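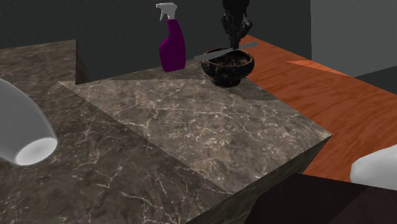

Grerkis Guesthouse is looking for a housekeeper and a kitchen assistant for the summer season, starting in November. We are a family business with seven rooms, a shared kitchen and a small breakfast room, and most of our guests stay two or three nights before they continue along the coast. Both positions are suitable for people without long experience, if you like to work early and you care for details. The housekeeper is responsible for rooms and common areas, and this includes stone surfaces like brown and gray marble with white veins, where you must use the mild cleaner from a spray bottle and never vinegar or lemon. We will show you everything in the first week.

The housekeeper works five mornings, from eight until one. The kitchen assistant prepares breakfast from half past six, washes up, and helps with the grocery order. On busy days you will help each other – we are a small team and nobody is left alone with all the laundry.

What we ask from you:
Right to work in Australia for the whole season
Good spoken English, a second language is welcome
Own transport, as the bus to Enard comes only twice per day
A current police check (we pay it back after your first month)

What we offer:
Award wages, with penalty rates on weekends and public holidays
Breakfast on every shift
A room in the staff cottage for a low rent, if you need it. There are 2 rooms and one is already taken, so please tell us early. Small dogs can be discussed, sorry no cats.

To apply, write some lines about yourself and attach your resume with the phone number of one former employer. It is not necessary to send a photo. Please write position number 487 for housekeeper or "kitchen" in the subject of your email, and address it to Idun Viklund. Questions about rosters and pay can go to Kylie Faulkner, who is in the office in the afternoons.

We read the applications as they arrive and will answer everyone, also when the answer is no.

Advertisement placed June 2024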